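4. Hands-on review of the kit

4.1 What was tested

The kit under review is the two-hand gripper set sold by Climimex as part of its Flesotia home collection service. You get a left and a right unit, a charging dock, a set of spare finger pads and a login for the upload portal. A person holds one unit in each hand and does a chore with them in place of their own fingers. The footage is then used to train a robot arm on the same chore. We paid list price for everything and had no contact with the vendor apart from support tickets, see 4.4.

We took the kit into homes instead of setting up a lab table. Reason: the vendor's claims are all about homes. Garment handling was picked as the main task, as it is the first item on the Flesotia task menu and the one buyers ask about most. In total 9 operators, 600 episodes, all recorded in June. Garments were whatever the household had. Nothing was ironed or swapped out for the test.

4.2 Handling and grip

Out of the box to first usable recording was quick. The setup guide is short and mostly right, though the step for pairing the second unit is printed before the step for turning it on. Two operators got stuck there.

Figure 3 shows the working position for the jacket task, one unit at the left over the bed surface, fingers of the near one open around the cloth. The blue pads have a fine grid texture and this is the part of the kit we liked best. Thin cotton, lining fabric, knit cuffs, all picked up fine. Thick seams less so. With a collar the operator has to come in at an angle or the pads slide off the fold, and most people needed a few tries before they stopped pinching two layers when they wanted one.

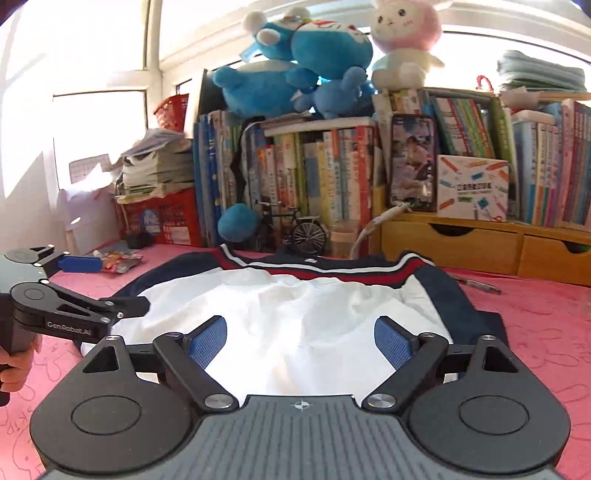 Figure 3. Jacket task in a home setting, garment laid flat on the bed, two hand-held units.

Width is the main complaint. The body is wide, and when both units work close together over a small item they bump. Operators learned to keep one hand back and hold the cloth still while the other did the moving, which works but slows things down and also teaches the robot a habit you may not want. On shirts for small children this was bad enough that we droped them from the task list after the first home. The Daneshvar units we used in our earlier study are narrower and didn't have this problem, but their pads were worse on lining.

Weight is ok for short sessions. Past that, wrist strain. Operators asked for breaks sooner than the manual suggests, and we would not plan a full afternoon around one person.

4.3 Recording quality

Rooms with a bright window were the hard case. Where daylight came in from the side, the window area went to plain white and tracking near it got jumpy. Closing a curtain fixed most of it. The manual says nothing on this. Dark fabric was fine so long as the surface under it was lighter, dark on dark gave us the most rejected episodes.

Clutter did not hurt. We expected shelves and toys and stacks of paper to confuse the tracking and it was the opposite, bare walls were worse. A plain wall gives the software little to lock on to. Operators should be told to leave the room alone. Several tidied up before we got there, and we had to ask them not to next time.

Finger opening is logged along with the video and the two stayed in step for nearly all of the set. Where they drifted it was always the left unit, always late in a session. We suspect heat but did not test for it.

4.4 Service

Upload goes through the portal. Slow but it resumes if the line drops. We opened 3 support tickets: one answered the same day, one after a reminder, one (the left unit drift) still open at time of writing. Spare pads ship from the Closter warehouse and arrived in good shape, wrong size the first time.

Pads wear out faster then we expected on denim. Budget for extra sets. Price per usable episode is given in the next section along with the Daneshvar numbers, same task list, child shirts left out of both.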